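Cuaderno de taller, encuadernación y papel
18/10/2026

Sigo con el engrudo de almidón de trigo. La tanda de la semana pasada salió con grumos y la tiré entera, así que hoy vuelvo a las proporciones de siempre: una parte de almidón por cinco de agua, en peso. Puse 100 g de almidón en remojo ayer por la tarde y esta mañana estaba todo en el fondo, bien asentado. Quité el agua de encima y la repuse limpia.

Cocción a fuego bajo, removiendo sin parar con la cuchara de madera. Empezó a espesar de golpe, como siempre, y a partir de ahí lo dejé 18 minutos más. Se puso translúcido hacia el final. El anterior lo saqué antes porque tenía prisa con las guardas del Mandalel y creo que de ahí venía el problema, más que del almidón.

Lo pasé por el tamiz de crin cuatro veces. Con dos parecía suficiente, pero al extenderlo en el cristal todavía se notaba arenilla. Consistencia final: cae de la brocha en hilo corto y se corta solo. Para el papel japonés fino hay que rebajarlo, para las charnelas de tela vale tal cual.

Pruebas de adhesión sobre recortes:
Papel verjurado sobre cartón gris: bien, sin burbujas. Se abarquilla un poco hacia el lado encolado, lo normal.
Papel japonés sobre verjurado: bien con engrudo rebajado. Sin rebajar deja brillo.
Tela de algodón sobre cartón: tarda en agarrar. Probar mañana con mezcla.
Papel Ingate crema: se ondula mucho. Humedecer antes por el reverso y esperar a que dilate. Ojo con la dirección de fibra, el pliego que queda en el cajón está cortado al través y la etiqueta está mal.

Salma Fawzy pasó a recoger los cuadernillos del Panasiuk. Le enseñé el pliego con el desgarro en el lomo y prefiere que lo refuerce por dentro y que no toque la cara escrita. De acuerdo. Quedan más de cuatro cuadernillos con el pliegue exterior abierto, los he puesto aparte entre secantes. Me pidió también que apunte qué adhesivo lleva cada reparación, cosa que en mayo no hice y ahora no sé qué hay en los primeros.

La prensa pequeña vuelve a cerrar torcida. El husillo está limpio y engrasado, será la platina. De momento compenso con un cartón de dos milímetros en el lado izquierdo. No usarla para tapas grandes.

El libro de registro Anon (lomo de piel, planos de papel jaspeado) sigue bajo peso. Al levantar la tabla el plano delantero tiraba todavía hacia fuera. Cambié los secantes, que estaban húmedos, y le puse otra vez los dos ladrillos forrados. Lo dejo así y no lo miro hasta que estén hechas las charnelas.

Engrudo sobrante: en el tarro de boca ancha, nevera, con una lámina de agua por encima. Tirar la lámina antes de usar y volver a tamizar. Si huele agrio, fuera. No le he puesto conservante.

Pendiente: pedir almidón, afilar la chifla, reetiquetar el cajón del Ingate, preguntar por el precio de la tela cruda.
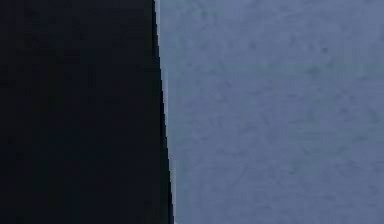 ¿Se puede congelar el engrudo sobrante para que dure más?
Al descongelarlo suelta agua y pierde adherencia, así que es mejor hacer tandas pequeñas y guardarlas en la nevera unos pocos días.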